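Flalus for Kids > Technology > The Internet Explained

How does a message get all the way round the world?

By Getsemaní Beltrán
09/06/2021
17 comments | 100 shares

Imagine you have a cousin who lives on the other side of the planet. You type "Guess what, I lost a tooth!" and press send. Before you've even put the tablet down, your cousin is laughing at it. How on earth did it get there so fast?

It's one of my favourite questions, and the answer has everything in it: tiny flashes of light, clever sorting machines, and cables lying at the bottom of the sea where the strange fish live!

First, your words turn into numbers

Computers don't understand letters the way you do. Inside a computer, everything is stored as ones and zeros. The letter A is one little pattern of ones and zeros, the letter B is another, and even a smiley face has a pattern all of its own. So the first thing your tablet does is turn your message into a long string of them.

Photos, songs and cartoons get the same treatment. They just need a lot more ones and zeros (millions and millions, for a good long cartoon).

Next, it gets chopped up

Now for the bit that surprises people. A big message doesn't travel in one piece. It gets chopped into small chunks called packets, and each packet carries a label saying where it's going and where it fits in the whole message.

Think of sending a jigsaw to a friend by posting every piece in its own envelope. If you number the pieces, your friend can put the jigsaw together whatever order the envelopes arrive in. Packets work like that too. Some of them may even go by different routes!
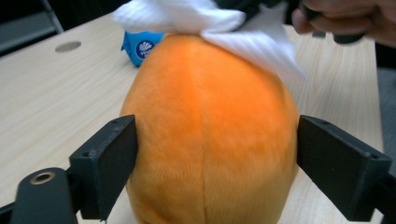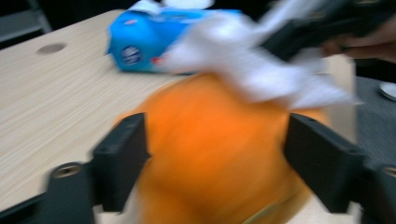

If a packet goes missing on the way, the computer at the other end can usually notice the gap and ask for that piece again. All of this can happen in less time than it takes you to blink.

Who tells the packets where to go?

Machines called routers do. You may have a small one at home, with little lights on the front. There are much bigger ones in buildings all over the world, and their whole job is to read the label on each packet and pass it along to the next router. Then that one passes it along, and so on, hop, hop, hop, until it reaches your cousin's house.

Nicanor Tlapale used to look after big routers and now visits schools to talk about them. "Children always ask me if the packets get tired," he told me. "I love that. I tell them no, but the routers do get very warm!" Big router rooms need strong fans and cooling machines to stop everything overheating.

Under the sea

You might think messages between countries go by satellite, up in space. Some do, but most of them go through cables on the sea bed. Inside each cable are threads of glass as thin as a hair, and your message races through them as flashes of light. Lots of these cables are no thicker than a garden hose where the water is deep.

Special ships lay them, rolling the cable out slowly behind them as they sail. If one breaks (a dragging anchor can do it), a ship goes out, hooks the broken ends, pulls them up and joins them together again.

Try it yourself

Write a message of 22 words on a strip of paper. Cut it into 7 pieces, number the back of each one, and mix them up in a bowl. Now ask someone to carry them across the room one at a time to a friend, who has to put the message back together. Then try it again with one piece hidden. Can your friend work out which number to ask for?

More from The Internet Explained

What is a password really for? by Eliseo Magaña
Why do videos sometimes stop and spin?
Who invented the emoji?
How a search engine finds things, by Patricio Benítez
Ask Fulgencio Lozano: your computer questions from November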